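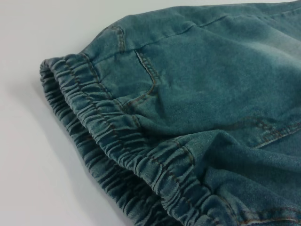 Plisora pull-on denim, two months in

Reviewed by Hedvika Lukáč, 2025-08-07

I don't trust elastic on denim. Every pair I've bought has gone the same way: lovely in the shop, bagging by the second month, and then a drawstring I never asked for gets threaded through to hold the lot up. So when Margarida Baptista told me to try the Plisora pull-ons I put it off until June, when the price dropped to 40.

The colour is a blue leaning towards green, with a faded look that I quite like and my sister says makes them look second-hand. The shop page called it "ocean". The topstitching is orange-brown, the usual jeans sort, with double rows round the slanted pocket opening.

The elastic is what you're paying for. It's covered in the same denim and gathered into small, even puckers, and I'll admit that's neater than I expected. What I'm less keen on is the bulk. Denim bunched up like that is thick, and under a fitted T-shirt it shows. The stitching wavers a bit where it crosses the gathers too. I doubt you'd get it straight on fabric that puckered, but if you're fussy, look before you buy.

The label says "keeps its stretch for up to 94 washes". Who stood there and checked? I've done 5, at 40 degrees, and the elastic feels the same as on day one, which proves very little. My old Cordeiro pair felt fine at that point as well, and they're in the rag bag now.

Sizing is odd. I'm normally a medium and the medium was roomy in the leg and snug at the top. Duarte Tavares bought the men's version and sent his back for the same reason. The refund took a while and he had to pay the postage.

Good points: comfortable for long car journeys, no button digging in, they dry quicker than I thought they would. Bad points: the bulk, the sizing, and a full price of 61, which I wouldn't pay.

Three out of five. If the elastic goes before Christmas I'll come back and knock one off.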